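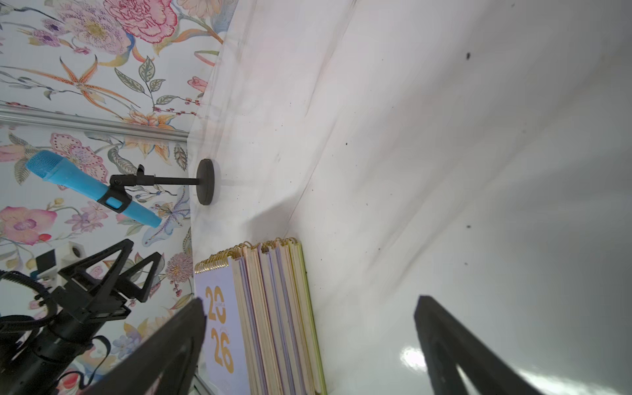 Fixture lists for the regional second tier came out in November, and I have now put all of them through the same spreadsheet I used for last season. The subject is travel, and specifically who travels how far between matches with short rest. It gets less attention than wages or transfers, but it can be worked out from public information by anyone with a map and a free evening.

The method is simple. For each away match I take the road distance from the club's own ground to the host ground, one way, by the route a coach would use. I do not count the distance to training camps or cup ties. Where a club shares a ground, I use the shared ground. Where a match has been moved for television, I use the new kickoff time but leave the distance alone.

The longest single trip on the list is Lengyel away to Curley, at 488 miles one way. The shortest is Fukis to Ustov, which is short enough that the visiting squad could leave after breakfast and still be early for warmup. Both fixtures count the same in the table. That is normal in any league covering this much ground, and I have no complaint about it as such.

The order of the fixtures is a different matter. Lengyel plays at Curley in an evening match, gets home at daybreak, and is away again 3 days later at Fukis, a further 309 miles out. The two trips together come to 797 miles one way. Double it for the return legs and the squad spends most of that week sitting in a coach. Curley, in the same period, plays twice at home.

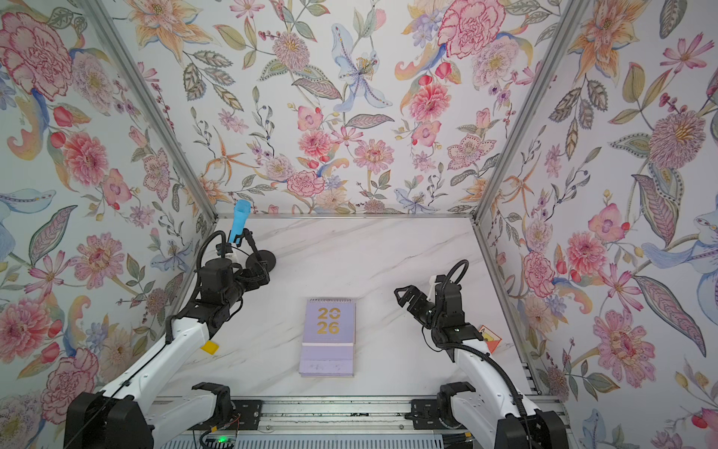 Last season the league used a pairing rule. Two clubs close to each other were treated as a pair, and a distant club visited both on one trip, with a hotel stay between. It had faults. The second match of each pair was often poor to watch, and home clubs complained that they met a tired opponent or a settled one depending on which half of the pair they were. But it kept the total distance down, and it made the budget for a small club easier to plan.

The rule is gone from this season's list. The league's notice gives two lines to the change and mentions ground availability. I can believe that ground availability is hard. Ustov shares with a rugby side, and Curley loses its pitch for part of the spring. Neither of those explains the Lengyel week, as both grounds involved are free on the dates the old rule would have used.

I also checked whether rest days even out over the season. They do for most clubs. If you take rest days before each match and subtract the opponent's rest days, the season total for a typical club ends up close to zero. Ustov and Fukis are both within a few days of it. Lengyel is well below, and nearly all of the gap comes from one six-week block after the winter break.
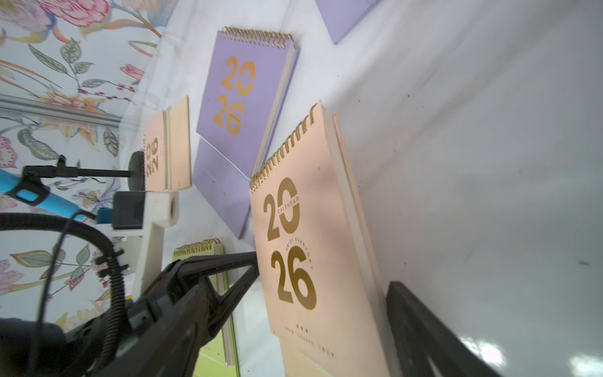
A fix would not need a full redraw. Swapping the Curley match with the home match against Ustov two rounds later would remove the worst of it. Ustov's trip to Lengyel is 460 miles, so they would have to agree, and the swap would leave them with a short turnaround of their own. It would be one short turnaround in the season, against Lengyel's current four.

A note on the numbers. Distances are from the published ground addresses, and I have not adjusted for roadworks or for the mountain section north of Curley, where a coach is much slower than a car. Using hours in place of miles would make Lengyel's position look worse — I tried it on a few fixtures and then stopped, as I don't trust my figures for winter driving times.

Two kickoff times are still unconfirmed, both of them Fukis home matches. I will update the sheet when the league posts them. If you follow one of the clubs I haven't mentioned and want its rest-day total, leave a comment with the club name and I will add the row.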